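Wonow를 석 달째 쓰고 있어요. 핸드헬드 그리퍼로 찍은 시연 영상을 불러와서 카메라 궤적을 복원하고, 구간을 자르고, 학습용 포맷으로 내보내는 프로그램입니다. 전에는 직접 짠 파이썬 스크립트로 버텼는데 에피소드가 200개를 넘어가니까 도저히 관리가 안 되더라고요. 그래서 갈아탔고, 결론부터 말하면 계속 쓸 생각입니다. 불만도 꽤 있지만요!

## 설치

우분투에서는 금방 끝났어요. GPU 드라이버 버전만 맞으면 나머지는 알아서 깔립니다. 윈도우는 옆자리 노트북에서 한번 시도해 봤는데 영상 디코더에서 막혀서 그냥 접었습니다. 문서에는 된다고 써 있으니 제가 뭘 빠뜨렸을 수도 있고요.

## 궤적 복원

제일 마음에 드는 부분입니다. 배경에 볼거리가 많은 방이면 궤적이 진짜 깔끔하게 나와요. 반대로 하얀 벽 앞에서 손목을 홱 돌리면 거의 끊깁니다. 다행히 끊긴 구간을 타임라인에 빨간색으로 칠해 주기 때문에 어디를 버릴지 바로 보여요. 예전 스크립트는 좌표가 튀어도 조용히 넘어가서, 학습까지 다 돌리고 나서야 알았거든요(그때 날린 주말이 아직도 아깝습니다).

2,273프레임짜리 긴 클립을 통째로 넣어 본 적도 있는데 메모리가 터지지는 않았어요. 다만 처리 중에는 화면이 굳어 버려서 죽은 줄 알고 강제 종료할 뻔했습니다. 진행률 표시 좀 제대로 넣어 주세요, 제발.

## 그리퍼 개폐 인식

여기는 좀 아쉽습니다. 손가락 간격을 영상에서 추정하는데, 불투명한 컵이나 상자는 잘 따라가요. 투명한 용기를 잡으면 값이 흔들립니다. 필터 강도를 2로 두면 떨림이 남고 3으로 올리면 놓는 순간이 늦게 잡혀요. 저는 3으로 돌린 다음 놓는 지점만 손으로 고칩니다. 게시판에 물어봤더니 Larysa Melnychuk이라는 분이 물체별로 프리셋을 따로 저장하는 방법을 알려 주셨는데, 덕분에 반복 작업이 확 줄었어요. 메뉴 깊숙이 숨어 있어서 혼자서는 못 찾았을 겁니다.

## 라벨링과 내보내기

단축키가 좋아요. 시작점, 끝점, 메모까지 마우스 없이 됩니다. 메모에 한글을 넣으면 내보낼 때 깨지던 문제는 2월 업데이트에서 고쳐졌고요. 내보내기 포맷은 기본이 두 종류인데 저희 학습 코드하고는 축 방향이 달라서 변환 함수를 하나 끼워 넣었습니다. 이건 문서에 한 줄만 적어 줬어도 반나절은 아꼈을 텐데...

비교하려고 Gudthorpe도 잠깐 써 봤어요. 화면은 그쪽이 훨씬 예쁩니다. 그런데 에피소드를 하나씩 열어야 해서 저처럼 몰아서 처리하는 사람한테는 답답해요. 몇 개만 골라서 꼼꼼히 들여다볼 거라면 그쪽도 괜찮을 것 같습니다.

## 그래서 추천하나요?

우분투 쓰고, 파이썬 조금 만질 줄 알고, 시연 데이터가 슬슬 쌓여서 폴더 이름에 final_final이 붙기 시작한 분들께는 추천합니다. 클릭만으로 전부 끝나기를 기대하면 실망할 거예요. 투명한 물체를 많이 다루는 분은 체험판에 본인 영상부터 넣어 보시고요.

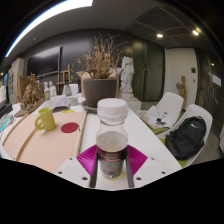

**분류: 소프트웨어 리뷰 › 로봇 학습 데이터 도구**

투명한 병에 흰 뚜껑, 아래쪽에는 짙은 회색 알갱이. 개폐 인식을 시험할 때 제가 제일 먼저 꺼내는 종류의 물체입니다. 뒤쪽 탁자에 화분이며 조각상이며 잡다하게 놓인 방은 궤적 복원 쪽에서는 반가운 환경이고요. 프리셋 저장 메뉴 위치는 댓글로 물어보시면 경로를 적어 드릴게요.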